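Dondbridge Book Festival announces its 2018 programme
03/07/2018

Readers in and around Dondbridge have plenty to look forward to this autumn, as the town's book festival returns for its third year with 14 events spread over one long and, we hope, very sociable weekend.

The festival opens with Nadège Baudry, who will be reading from The Salt Ledger, her new novel about two sisters running a ferry office on a cold northern coast. It is a slow, tender and often very funny book, and those of us who have been pressing early copies on our friends since February are delighted that she is coming to talk about it.

Hartmut Hollmann, festival director, said: "We began with a borrowed hall and a tea urn, and last year we welcomed 2,000 people through the doors, which still makes me smile whenever I think of it. Nadège was the first name on my list this time — I read her novel in two sittings and then rang her publisher before I had even had my breakfast."

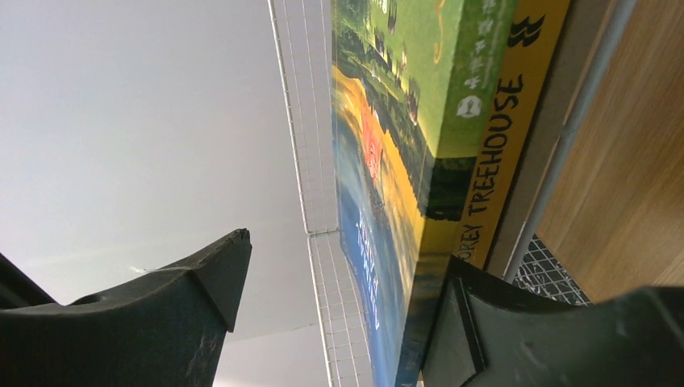

Reading groups and the Tidinell Prize

Local reading groups are once again invited to choose the winner of the Tidinell Prize for a first novel. The judges have read 681 entries and whittled them down to a shortlist of 3, and any group that would like to vote can ask for a set of the books, along with some questions to get the conversation going.

Tickets and booking

Tickets go on sale next week from the Stöcker bookshop in Dondbridge and on the festival website. Under-18s go free to everything, and there is a reduced price for students.

ENDS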